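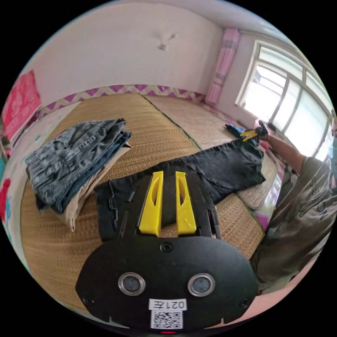 그림 3. 짚으로 엮은 매트가 깔린 작은 방과 노란색 핑거 두 개가 달린 검은색 핸드헬드 그리퍼.

4.2 대여 드레스의 수선 이력과 밑단 손상

이 절에서는 예복 대여업체 Wivard의 수선 대장을 바탕으로 드레스의 손상 부위와 수선 방식을 정리한다. 대장은 종이 카드와 전산 기록이 섞여 있으며, 분석에 사용한 것은 대여 횟수와 수선 내용이 모두 남아 있는 2079건이다. 같은 드레스가 여러 차례 수선된 경우에는 각각을 별개의 건으로 처리하였다. 가봉 단계의 치수 조정은 손상에 따른 수선이 아니므로 제외하였다. 다만 반납 후 원래 치수로 되돌리는 과정에서 원단이 상한 경우는 포함하였다.

손상 부위는 밑단, 허리선, 옆솔기, 등판 여밈, 어깨와 소매, 장식의 여섯 항목으로 나누었다. 한 건에 두 부위 이상이 기록된 때에는 작업 시간이 가장 길었던 부위를 주된 부위로 보았다. 밑단은 전체의 40퍼센트로 가장 큰 비중을 차지하였고, 등판 여밈이 그 뒤를 이었다. 등판 여밈의 손상은 대부분 단추 고리가 늘어나거나 지퍼 끝의 솔기가 벌어진 것이었다. 장식의 손상은 건수로는 적었으나 건당 작업 시간이 길었다. 구슬 장식은 실 한 가닥이 끊어지면 주변까지 풀리는 일이 많아, 대장에는 떨어진 부분보다 넓은 면적을 다시 꿰맨 것으로 적혀 있다.

밑단 손상은 원단에 따라 양상이 달랐다. 실크 시폰은 올이 당겨지거나 구두 굽에 찢어진 사례가 많았다. 새틴은 찢어짐보다 얼룩과 마찰 자국이 주로 기록되었다. 튤은 겉겹만 교체하는 방식이 일반적이었고, 안쪽 겹까지 교체한 경우는 드물었다. 트레인이 긴 드레스에서는 뒤쪽 밑단에 손상이 몰렸으나, 들어 올리는 고리가 달린 제품에서는 고리를 꿰맨 자리의 원단이 늘어난 사례가 따로 나타났다. 이러한 사례는 밑단이 아닌 허리선으로 분류되어 있어 재분류하지 않고 그대로 두었다.

수선 방식에 대해서는 Nundano 공방의 재단사 Nurhan Altıntaş와 면담하였다. Altıntaş에 따르면 시폰 밑단은 말아박기로 처리하되 한 번 수선할 때마다 길이가 조금씩 줄어든다. 공방에서는 줄어든 길이가 15밀리미터를 넘으면 같은 방식의 수선을 중단하고, 치마 전체를 교체하거나 작은 치수의 드레스로 고쳐 쓴다. 이 기준은 문서로 정해진 것이 아니라 작업자들 사이에서 굳어진 것이다. 면담에서는 수선 실의 색을 맞추는 문제도 언급되었다. 아이보리 계열은 세탁을 거치며 색이 변하기 때문에 제작 당시의 실이 남아 있어도 쓰지 못하는 경우가 있다고 한다.

대여 횟수와 수선 간격의 관계는 뚜렷하지 않았다. 초기 몇 차례의 대여에서는 수선 없이 반납되는 비율이 높았으나, 이후에는 제품별 차이가 컸다. Akanda의 선행 연구는 웨딩드레스의 수명을 대여 횟수만으로 추정하였는데, 본 자료에 비추어 보면 원단과 치마 구조를 함께 고려할 필요가 있다. 특히 같은 디자인이라도 안감의 유무에 따라 수선 빈도가 달랐다. 안감이 있는 드레스는 솔기의 손상이 적은 대신 무게 때문에 허리선의 처짐이 더 자주 보고되었다.

계절에 따른 차이도 확인하였다. 3월부터 대여가 늘면서 수선 건수도 함께 증가하였으나, 대여 한 건당 수선 비율에는 큰 변화가 없었다. 야외 예식용으로 나간 드레스는 얼룩 제거를 동반한 밑단 수선이 많았다. 예식 장소는 전체 기록의 일부에만 적혀 있어 이 결과는 참고용으로만 제시한다.

자료의 한계는 다음과 같다. 첫째, 전산 기록은 10/11/21에 양식이 바뀌었다. 바뀌기 전의 양식에는 작업 시간이 시간 단위로, 이후에는 분 단위로 적혀 있어 짧은 작업의 비교가 정확하지 않다. 둘째, 외부 공방인 Tekin에 맡긴 수선은 비용만 남아 있고 방식이 적히지 않은 경우가 있었다. 해당 건은 부위별 집계에는 넣고 방식별 집계에서는 뺐다. 셋째, 고객이 직접 꿰매어 반납한 드레스는 손상이 발견되지 않고 다시 대여되었을 가능성이 있다.

이상의 분류는 다음 절에서 Mesmont의 소장 드레스에 적용한다. Mesmont의 드레스는 대여용이 아니라 전시와 촬영에 쓰인 것으로, 착용 시간이 짧고 보관 기간이 길다. 따라서 밑단보다 어깨와 장식의 하중에 의한 손상을 중심으로 살펴본다.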